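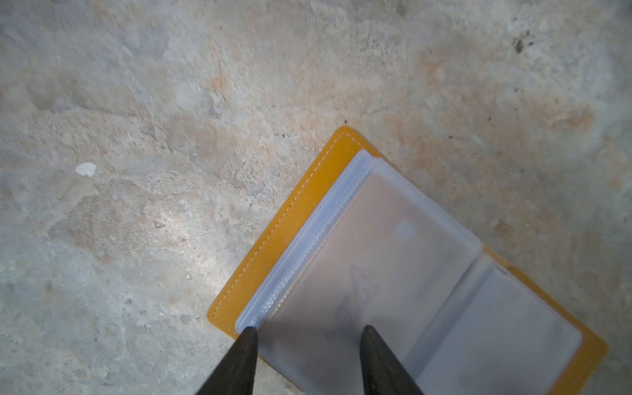
Lost Property Assistant, Wirthorpe Depot

Part-time, Tuesday evenings plus one other shift to be agreed, 6 hours a week

Wallets, card holders, single gloves, the odd trombone. People drop them, we pick them up off the concrete, and somebody has to write "yellow card holder, open, found on floor" in the book in handwriting the rest of us can read. Our last somebody has gone to Plidlow for better biscuits.

You will log and shelve what comes in, answer the phone, and stay polite to callers who are certain their umbrella was the black one. We had 176 items in October and gave back 96.

The floor is stained and pitted and will stay that way. Bring sensible shoes.

No experience needed. Write a few lines to Dalibor Kováčik at the depot office, Unit 63.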